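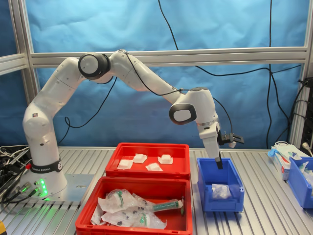
What is in the Grallcombe rainfall set?

Daily readings from the gauge at Grallcombe and a second one at Andport, typed up from paper notebooks. One row per day, per gauge. 406 rows so far, more when I get to them.

Filed under: Open Data, Weather, Local History

## Files

- grallcombe.csv — main gauge
- andport.csv — second gauge, starts later, lots of gaps
- notes.txt — anything written in the margins, typed as found

Columns are date, mm, reader, flag. Blank mm means no reading. A zero means a dry day. Please dont mix these up, the first version did and the April totals were rubbish. 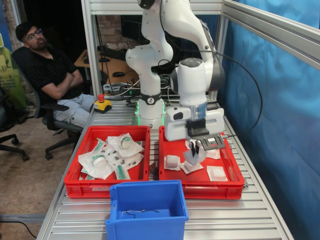 ANDPORT, 22/05/2025

New version up. Changes:

- Andport dates fixed, one notebook had day and month swapped
- some 30 readings changed from inches to mm
- Araceli Carrillo checked the older pages against my typing. Her corrections are in, flag = C

Readings taken at 9 in the morning, mostly. Put down to the day before, the usual way. Ravindra Maurya kept the Andport gauge and wrote the time next to each one, so his are the ones to trust if the two disagree.

## Known problems

Hedge next to the Grallcombe gauge got tall, then got cut. Readings before the cut probaly low. Not corrected.

Snow days are a mess — sometimes melted and measured, sometimes just "snow" in the book. Flag = S for both. 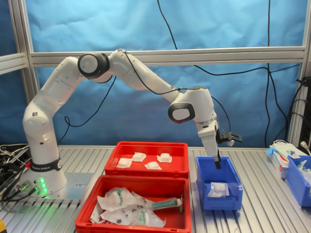 Also a few pages with water damage where the second digit is a guess. Flag = G. Leave them out for monthly totals, keep them if you only want wet day or dry day.

## Using it

Free for anything, say where you got it. Not good enough for flood work. Spotted a mistake? Send the date and the gauge, I'll look in the notebook.

200 views · 4 comments · Share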